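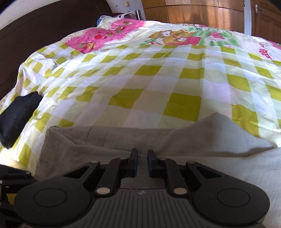

Natsumi Kobori wrote to me that her gripper closes very well on a sponge and very badly on a pillowcase, and she asked if she should buy stronger springs. She should keep her springs. Cloth is a different kind of object, and most of the trouble with it comes from the tips and from the angle of the hand.

March 15, 2019
By the workshop page

I have been comparing hand-held grippers on household cloth since November. Two of them are sold as kits, the Kistow and the Nimmont, and the third is a Gasser that I bought used, without a manual. I work mostly on a bed. A table is too hard for learning, and when you press too low on a table you bend something. The mattress forgives you. I write down my tips in the order in which I needed them.

Check the gap before you check the force. Close the fingers slowly and look at the tips against something pale. If they meet first at the bottom and stay open at the top, the cloth will slide out upward when you lift. With the Kistow this is corrected with the small screw under each link, a quarter turn and then look again. With the Nimmont you must loosen the whole finger, move it by hand and tighten it, and it took me one evening to become good at this. The Gasser cannot be adjusted at all. I put a layer of thin tape on one finger and it is acceptable.

Make the fold before you grip. A flat cloth gives the fingers nothing to hold. Push the cloth with closed tips a little toward the middle, so that a ridge comes up, then go back, open, and take the ridge from both sides. For a bath towel the ridge should be higher than you think. For a thin pillowcase it can be low, but then you must come down more straight.

Do not squeeze harder when it slips. I made this mistake for many weeks. More force flattens the ridge and the cloth leaves faster. Go back to the fold and make it again.

I did the same small job with each gripper, 21 times with each: take a corner of a pillowcase, lift it, bring it to the opposite corner, let go. The Kistow did it well 10 times. The Nimmont was a little better on thick cloth and worse on thin cloth, and I did not keep a clean count because I changed the tips in the middle, which I regret. The Gasser held on to everything, also when I wanted to let go. The edge of its tip catches in the threads. If you have an old one like this, rub the edge with very fine sandpaper, only two or three strokes, and wipe off the dust before it touches a good sheet.

Soft tips are worth the money. The Stumetti pads fit the Kistow directly and the Nimmont after some cutting with a knife. They collect lint, so wash them with dish soap and let them dry overnight. Do not use alcohol on them. Mine became shiny and lost their hold, and I had to order a new pair.

Now the cables, where I lost more time than in any other part of the work. A cable that hangs freely pulls on your wrist, and you correct for it without noticing, and then your grip comes always from the same wrong side. Fold the extra length into long loops and tie it at the middle, not too tight.

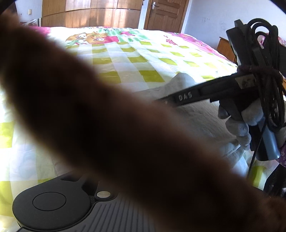
Leave enough free cable that you can turn your hand over completely. I measured mine by holding the gripper at the far corner of the bed and turning my palm up. If the plug moves, it is too short. A tie that you can open again is better than a plastic one, because you will change the length more often than you expect.

Wear a thin glove. A thick winter glove is too slow on the trigger, and with a bare hand I got a blister after nearly 73 lifts in one afternoon. Light knitted gloves from the garden section are good. Buy them a little small.

About light. If you record with a camera to compare later, as I do, the sun through the window is your enemy after lunch. One side of the cloth becomes white and the other side dark, and on the screen you cannot find the fold any more. I close the curtain halfway and work in the morning. I tried also a desk lamp from the side, and it shows the ridge nicely, but it is hot and I hit it with my elbow.

About the sheet under the cloth. A patterned one is harder for the camera software than for you. My tracking was lost 4 times over a busy print and not once over a plain blanket. For practice with the hand only, leave the print. For tests that you want to compare, cover the bed with something plain and keep the same cover for all grippers.

Put the grippers down on their side, with the tips open. The Nimmont spring becomes tired if it stays closed overnight, and on the Gasser the pads stick together.

For Natsumi I would say: new pads first, then the gap, then the fold. If the pillowcase still slips after this, write to me which tips you have and how wide they are, and I will try the same on mine. Next I want to do socks, but I have only good results with the long ones so far.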